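Questions we get asked most often about the Flillelia reading group and its book swap. If yours isn't answered, write to Brenda Escobar through the contact page.

## What do you read?

Romance, mostly series. We've done contemporary, historical and a fair bit of paranormal. At the moment we are on the Rilidano books by Chelsea Yeoman, which start with *The Salt Road* and follow three sisters who inherit a hotel. Standalones get a turn between series.

## Do I have to start a series at the beginning?

For Rilidano, yes. The second book opens the morning after the first one ends and gives away who Marta chose. For the Henríquez novels it doesn't matter much. Each has its own couple, and the earlier couples only turn up at weddings.

## How much do I need to have read before a meeting?

Two books are set each season, and we take each one in halves. The halfway chapter is posted on the group page as soon as it's agreed. If you've only read the first half, come to the first meeting and skip the second until you've caught up.

## When do you meet?

Thursday evenings, online, at 7.30. The link goes out by email that afternoon. Cameras are optional and plenty of people only use the chat.

## What are the rules on spoilers?

Anything up to the agreed chapter is fair game. Past that, use the spoiler thread. Please don't put endings in thread titles, including cheerful ones like "so glad they got married".

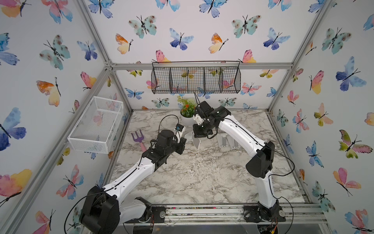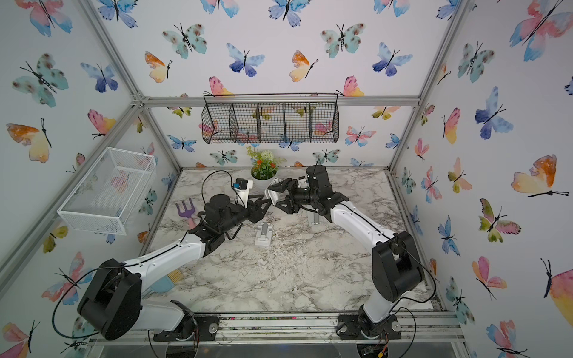
## Does the cover matter for the book swap?

Any edition will do, as long as the text is complete. Some members collect particular covers and will say so in their request, so it helps to describe yours in a few words when you list it. "Butterflies, like that wallpaper" is enough for someone to know they don't want the one with the bare chest. Film and television tie-in covers should be listed as such, as a few people won't have them on their shelves.

## How does the swap work?

You list a book, someone asks for it, and you post it. The sender pays the postage. For every book you send you get one credit, and one credit gets you any book on the list, hardback or paperback. Credits don't run out. You can hold up to 6 unclaimed requests at a time — after that the form won't let you add another.

## What condition should the books be in?

Readable, with all the pages. Cracked spines and creased corners are fine if you mention them. Books with mould or a strong smell of smoke should stay off the list. Handwritten notes in the margins are allowed, and one or two members ask for them.

## Can I swap ebooks?

No. Most shops don't allow files to be passed on, and we don't want the group to get into trouble over it. If you see a cheap ebook deal, post it in the bargains thread.

## How explicit are the books?

It varies. Wian Potgieter keeps the heat list, which gives every title we've read a score from closed door upwards, along with notes on violence, illness and bereavement. There are 34 titles on it so far. Where a book has a cheating storyline it's marked with a C, and you can ask Wian for more detail by message if you want it before you start.

## Do you take review copies from authors?

Sometimes. Send the blurb and the first chapter to Horacio Tapia. We don't promise a review, and members are free to say they didn't finish it. Authors are welcome to join as readers but are asked not to attend the meetings about their own books.

## Why did the reading order on the site change?

The Wedumia novella was first listed after book three. It's set between books one and two and reads better there, so Santino Iturra moved it. If you've already gone past it, you can still read it on its own.

## How do I leave?

Use the link at the bottom of any email. Please send off any books you've already agreed to post first.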